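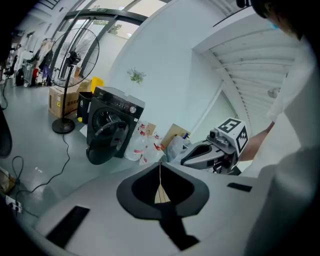 ## Laundry and utility room assistant, part-time

Oltix is looking for a part-time assistant to look after the laundry and utility room at our Plultcombe site. The job is 23 hours a week, mornings only, and starts in September. It is a permanent post after a probation period of 2 months.

The room has a front-loading washing machine, a standing fan, bins, and a stretch of wall where water jugs and flattened cardboard end up. It is used all day by people coming and going, and it needs one person who knows where everything is.

### What you will do

- Load and empty the washing machine, and hang or fold what comes out
- Wipe down the drum seal, door glass and control panel at the end of each shift
- Empty the bins and put in new bags
- Flatten cardboard boxes and take them to the store by the back gate
- Check the stock of drinking water and tell the office when it is low
- Sweep and mop the floor, and keep power cables off the main walkway
- Move the fan when the floor has been mopped, and clean the guard once a fortnight
- Keep the laundry book up to date

You will also cover our smaller room at Braddale when the assistant there is on leave. Travel between the two sites is paid.

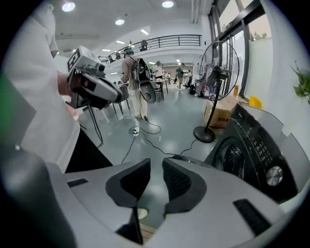 *The utility room at Plultcombe, with the fan and a cardboard box.*

### What we need from you

You should be able to lift a full laundry basket and be on your feet for most of a shift. Experience of cleaning, laundry or housekeeping work is useful but we will train the right person. You need to read and write enough English to follow product labels and fill in the book. A driving licence is not needed.

Please tell us if you have a skin condition or allergy affected by washing powder. We use a non-biological one and can supply gloves.

### Pay and conditions

Pay is set at the site rate for grade 2, paid monthly, and will be confirmed in the offer letter. Holiday is pro rata. Work shoes and two sets of overalls are provided. There is free parking, and the 392 bus stops outside the main entrance.

### How to apply

Send a short letter and the names of two referees to the Oltix site office, Psarras House, Plultcombe, or hand them in at reception. Quote reference 3000 on the envelope. Applications must reach us by June 11, 2026. Interviews will be held on site and include a look round the room. If you cannot manage a morning interview, say so in your letter.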